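Robots and Money: How a School Plans for a Robot Arm

Kolta Children's Learning Service
Reading for ages 8 to 11
Prepared by Ebony Nepia. Reviewed 12th August.

A robot arm is a machine that can pick things up, move them and put them down. Many people think the hard part is making it work. Before that can begin, however, someone must decide which robot to buy, how much to spend and where to put it. This is called planning for equipment.

What is a budget?

A budget is a plan for money. It shows how much money there is and what it will be spent on. If you have ever saved your allowance for a bicycle and then remembered that you also needed a helmet, you already understand why a budget matters.

The first question: what is the job?

A buyer should begin with the job and choose the robot afterward. At the Nevley Learning Center, the job was to help children study how robots handle food and kitchen items. The center did not need an arm strong enough to lift a car. It needed one that could work gently at a table, close to bowls and small appliances.
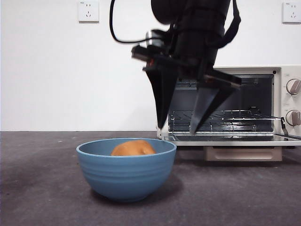

A stronger robot usually costs more, uses more power and needs more space. Paying for strength that will never be used leaves less money for other items on the list.

The second question: what will it hold?

The part of a robot that holds things is called a gripper. Grippers come in many shapes, and some are sold separately from the arm. Soft fruit, smooth cups and lumpy vegetables can all be difficult to hold, so the planner writes down each object before asking for prices. 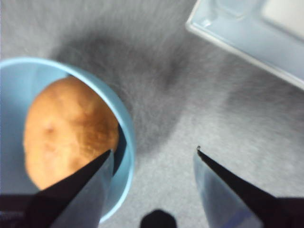
A potato in a light blue bowl, with the two gripper fingers close by.

The third question: what else must be paid for?

The price of the arm is only one line in the budget. Wulan Ginting, who wrote the plan for Nevley, listed these other costs:

Spare fingers for the gripper
Cameras, so that the robot can collect pictures of its work
Cables and a safe place to plug them in
A strong table
Training for the adults in charge
Repairs 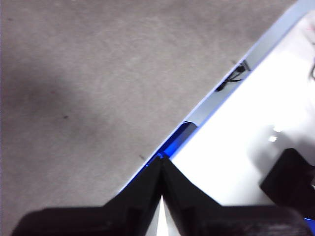 Small items are easy to forget – and a missing cable can stop a lesson just as surely as a broken motor. For this reason, the Nevley plan kept over 100 dollars aside for little things.

Comparing two offers

The center asked two companies, Beaulieu and Trilum, for a written price. Beaulieu had the lower price, but its repairs cost extra. Trilum charged more at the start and included repairs for four years. The center added up all the costs for those four years and then chose Trilum.

Words to know

Budget: a plan for how money will be used.
Gripper: the part of a robot that holds objects.
Quote: a written price from a company.

Try it yourself

Choose one job at home or at school that a robot arm might do. Write down the objects it would need to hold. Then make a list of everything you would have to buy – starting with the arm – and ask an adult to help you find the prices.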